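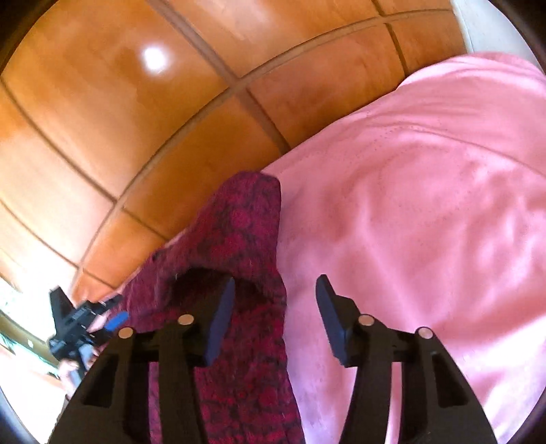

Araceli Zepeda
List moderator, Bellstead Hand Knitters

Re: [bellstead-knit] Steam or soak for a big wool blanket?

Hi Mechthild, hi everyone,

Oh, I love this question, and I have far too much to say about it, so get a cup of tea first.

Mechthild Hubmann wrote:
> I finished the blanket from the January knit-along (541 stitches on
> the long edge, never again!) and now I'm scared to wash it. It's a
> plain wool, not superwash, with a garter border and a lace panel in
> the center. My mother always steamed everything. Nadja says soak it.
> I don't have a blocking board anywhere near big enough, and I only
> own 30 pins. Also, will the red run? I used the darker Strebel red
> for the border and natural white for the middle.
>
> Mechthild

Soak it! I was a steamer for years and I still steam hats and collars, but lace only really opens up for me after a proper bath. Fill the tub with cool water and a little wool wash BEFORE the blanket goes in, then press it down gently and walk away. Mine gets half an hour. Don't swish, don't wring, and don't run the tap on top of it. Let the water out with the blanket still in the tub and push down with flat hands, then lift it with both arms underneath (get somebody to help, wet wool is so heavy!) and roll it up in your biggest towels. I stand on the roll in my socks. It's the best part of the whole job.

About the red. I haven't used that shade, so please test it. Wind off a yard, drop it in a white cup of cool water for an hour, then lay it on a piece of white paper towel with some of your natural yarn on top and leave it overnight. If the paper is pink in the morning, write back before you do anything, and we'll talk about it. Urs had a runner last year and rescued it with color catcher sheets, but he was lucky, and he'd tell you so himself.

Now the board. You don't need one! Foam play mats are fine, a guest bed is fine, a carpet with clean sheets over it is fine. Check that whatever is underneath won't mind the damp. Thirty pins is plenty if you have wires. I bought a set of 7 from Zesden and threaded them through the garter bumps along each side, with a pin at the corners and one every foot or so. You want the edges straight and the lace stretched a bit more than feels polite, and then you leave it alone until it's dry all the way through, which in my house takes two days in winter and one in summer.

One thing I'd do differently from my first blanket: measure before you soak and write it down. Mine grew so much that I had nothing to compare it to, and I spent a whole evening tugging it back and forth.

And do send the finished size to the list when you have it. Johanna is keeping the chart of everybody's before and after numbers, and it's so useful to see what different yarns do with the same pattern. Mine is down as the Fundotico tweed, 300 grams left over, if anyone wants some for mittens.

So excited to see this one at the next meeting!

Araceli

--
bellstead-knit mailing list
Reply goes to the whole list. To leave, send a blank message with "unsubscribe" in the subject line.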